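6월, 오전부터. 주방 셀 2호 (Lustside) 정비 노트

어제 퇴근 직전에 또 멈췄다. 증상은 지난번이랑 똑같음. 손목을 안쪽으로 크게 돌리는 동작에서 그리퍼 통신이 툭 끊기고, 컨트롤러는 보호 정지로 들어가고, 로그에는 타임아웃 한 줄만 덩그러니. 재시작하면 또 멀쩡하다. 이런 게 제일 싫다 진짜. 차라리 확 죽어 있으면 찾기라도 쉽지!

일단 의심 목록부터 적어 놓고 시작했다. 그리퍼 쪽 커넥터 접촉 불량, 케이블 내부 단선, 툴 전원 전압 강하, 아니면 Vollow 브리지 보드. 보드는 지난달에 갈았으니 마지막으로 미뤘고 (이게 범인이면 나 운다) 전압은 툴 쪽에서 찍어 보니 정상 범위 안에서 얌전했다. 그리퍼를 열고 닫으면서 봐도 별로 안 흔들림. 그래서 전원은 일찌감치 탈락.

다음은 재현. 티칭 펜던트로 문제의 손목 동작만 따로 떼어서 속도 50%로 계속 반복시켰다. 커피 한 잔 타 와서 옆에 앉아 있는데 15번째에서 딱 끊겼다. 드디어! 케이블 묶음을 손으로 받쳐서 살짝 느슨하게 만든 상태로 (물론 정지시키고 자세 옮긴 다음에) 자세만 바꿔 가며 통신을 보니까 받쳐 주면 살고 놓으면 가끔 죽는다. 이쯤 되면 거의 확정이지. 손목 바로 뒤쪽 클램프에서 나오는 구간, 거기가 꺾이면서 속에서 붙었다 떨어졌다 하는 거다.

커버 벗기고 손으로 더듬어 보니 클램프 바로 밑에 물렁한 데가 한 군데 있었다. 겉피복은 멀쩡한데 만지면 안이 비어 있는 느낌. 예비로 사 둔 Flenex 고굴곡 케이블로 교체했고, 커넥터 핀은 하는 김에 다 뽑아서 다시 끼웠다. 3번 핀이 좀 헐거웠는데 이게 원래 그랬는지 내가 뽑다가 그랬는지는 모르겠음. 다음에 열 때 다시 볼 것. 클램프도 안쪽 모서리가 날카로워서 줄로 조금 갈고 수축 튜브를 한 겹 끼워 넣었다. 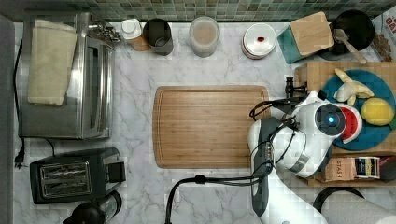
케이블 여유를 얼마나 줄지는 매번 고민이다. 짧으면 손목 돌 때 당기고, 길면 늘어져서 작업면을 쓸고 다닌다. 지금은 검은 케이블 묶음이 팔에서 고리 모양으로 늘어져 도마 오른쪽 끝 위에 걸쳐 있는데, 솔직히 나는 조금 길다고 본다. 도마 위에서 뭘 집으러 들어갈 때 고리가 먼저 지나가면 물건을 건드릴 수 있으니까. 그렇다고 바로 줄이면 어제 그 꼴이 또 날 것 같고... 그래서 이번 주는 이 길이로 두고, 벨크로 위치만 옮겨 가면서 고리 높이를 맞춰 보기로 했다. 팔꿈치 쪽 벨크로는 절대 꽉 조이지 말 것. 전에 내가 보기 좋게 만든다고 꽉 묶었다가 하루 만에 후회했다. 케이블은 예쁘게 묶는 게 아니라는 걸 왜 자꾸 까먹을까.

교체 끝나고 나서 그리퍼 영점을 다시 잡았다. 손가락 끝이 얇은 타입이라 조금만 틀어져도 평평한 데서 티가 확 난다. 순서는 늘 하던 대로, 완전히 닫은 위치를 0으로 잡고, 열고, 다시 닫고, 값이 그대로 돌아오는지 보고, 그다음에 얇은 심을 물려서 양쪽이 같이 닿는지 확인. 처음엔 왼쪽 손가락이 먼저 닿았다. 볼트 풀어서 기준면에 밀착시키고 다시 조이니까 좋아졌음. 나사 고정제는 아직 안 발랐다. 내일 확인하고 바를 예정이니 그 전에 이 셀 돌리는 사람은 손가락 볼트 한 번씩 만져 봐 주세요!

TCP도 다시 측정했다. 같은 점을 여러 자세로 찍는 그 지겨운 작업. 첫 번째 결과가 영 이상해서 뭐지 했더니 내가 옛날 툴 번호를 불러 놓고 하고 있었다. 점심 먹기 전에는 이런 거 하지 말아야 한다 ㅋㅋ 툴 번호 바꾸고 처음부터 다시 하니까 깔끔하게 나왔고, 새 값은 11번 슬롯에 저장했다. 예전 값은 지우지 않고 남겨 뒀으니까 불러올 때 헷갈리지 말 것.

오후에는 Greer Pollock이 와서 같이 봤다. Greer는 브리지 보드 펌웨어도 올리자고 했는데 나는 반대했다. 케이블 바꾸고 펌웨어까지 바꾸면 나중에 뭐 때문에 나았는지 모르게 되잖아. Greer도 그건 그렇다고 하고, 대신 통신 에러 카운터를 화면에 띄워 두자고 해서 그건 바로 했다. 좋은 생각이었음. 왜 여태 안 띄워 놨지?

그러고 나서 같은 손목 동작을 다시 돌렸다. 50%에서 시작해서 평소 속도까지 올렸고, 내가 옆에 있는 동안 에러 카운터는 계속 0. 기분은 좋은데 아직 안 믿는다. 지난번에도 커넥터만 다시 끼우고 나았다고 좋아하다가 며칠 뒤에 똑같이 당했으니까. 케이블이 새거라 뻣뻣한 것도 마음에 걸리고. 며칠 돌려서 좀 길이 든 다음에 고리 모양이 어떻게 변하는지 봐야 한다.

빼낸 케이블은 버리지 말고 Gebreyes 쪽에 보내서 잘라 보기로 했다. 꺾인 자리에 노란 테이프로 표시해 뒀고 내 책상 밑 상자에 있음. 굴곡 반경 때문인지 클램프 모서리 때문인지만 알아도 1호 셀을 미리 손볼 수 있다. 1호도 같은 클램프라서 좀 불안하다.

남은 일
나사 고정제 바르기 (손가락 볼트, 클램프 볼트 둘 다)
3번 핀 헐거운 거 다시 확인, 필요하면 핀 교체
Flenex 예비 케이블 주문, 지금 선반에 없음
벨크로 위치 정해지면 팔에 마커로 표시
1호 셀 클램프 모서리 만져 보기
에러 카운터 퇴근 전에 한 번 적어 두기, 오늘 18시 기준 0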